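4.2 Drinking points and the paper around them

Water was the part of the survey we nearly left out. Office kitchens get studied for the fridge and the sink (who cleans it, who doesnt) and the dispenser tends to be lumped in with furniture. But in the Skavness building it was the busiest spot on each floor, so it got its own section.

Method as for the kitchens in 4.1. Visits at fixed times, notes on a one-page form, a short talk with whoever was there if they were willing. In all, 1464 usable forms from 91 drinking points. Six points were dropped because they were moved or taken out during the study. Forms with no time on them were also dropped. Coding was done by Tully and checked by Cheng, disagreements settled by talking it over. The wording of the form changed once, in August, when "litter" was split into "paper" and "other" – earlier forms were recoded by hand from the free notes.

Three kinds of thing were recorded: the dispenser itself, spare water kept near it, and loose items within arm's reach. The last group is the messy one. Cups, lids, napkins, tissues, a sheet from a notepad, bits of bottle wrapping. We logged 1775 loose items and most were paper of one sort or another. Paper towels were put there on purpose at some points, by the people on that floor, to mop up drips. At others there was no towel anywhere near and people brought tissue from their desks.

Spare water needs a word. The Rivum floors keep theirs in a cupboard down the corridor, and a full container is only carried in when the old one is done. The Jafri floors keep it right by the dispenser. Staff there liked this. One said she would not lift a full one but was happy to see it was there, as she could then ask someone. The cost is floor space, and wrapping. Containers come in plastic bags and the bags often stay on after delivery, we had no code for this at first and had to add one ("bag on / bag off / part").

Drip trays were looked at on each visit and marked dry, damp or standing water. Trays turned out harder to judge than we thought, a shallow tray in poor light looks dry when it is not, so the form was changed to say touch it. Results for trays before that change are left out of Table 5.

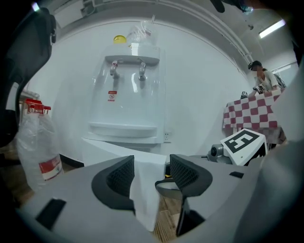 Figure 7. Dispenser with two taps, water kept on top and to the side, white paper in front.

Bagged containers gave the most trouble in coding. A bag that covers the whole thing is simple, but part-covered ones were scored differently by the two of us and the rule had to be written down: if the cap or handle can be got at without touching the bag, score "part". The large jug at the left in Figure 7 is only partly covered by its bag and is scored that way. The wrapped bottle on top of the dispenser is scored "bag on". Agreement was much better once the rule was in, and the older forms were gone through again with it.

Warning labels were noted too but not analysed, too many were worn or in print to small to read from where we stood. Same for sockets, we wrote down if one was near the dispenser and did nothing further with it. Illotum, who did the cleaning on all floors, asked for the tray results by floor and got them on 5/18/18. Their rota was changed after that, so later visits are treated seperately in 4.3 and should not be pooled with the ones here.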